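Recording demonstrations by remote control

Set out the toy kitchen pieces before you power up the arm. The task used on this page is moving the ketchup bottle off its plate. Leave the other pieces on the table so the policy learns to ignore them.

Open Skata, create a session, and set the countdown to 5 seconds. Hold the leader arm in the home pose until recording begins.
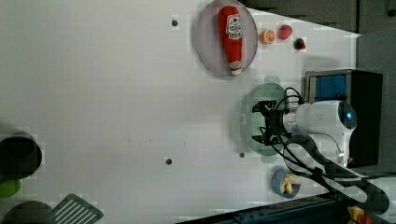
Ketchup bottle on the pink plate, with the arm over the green one.

Drive the gripper over the bottle and slow down before you descend. Close on the body of the bottle and keep clear of the cap. If you miss, open the fingers, back off and try again in the same episode. One retry is fine. After 2, discard the episode and reset.

Keep the wrist view open while you work. The overhead view hides the fingertips when the arm is low.
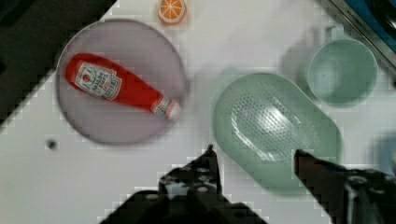 Turn the wrist so that the fingers close across the bottle's short side, then lift straight up. Stop recording once the arm is home again.

Record 52 episodes before the first training run, and move the plate a little between them.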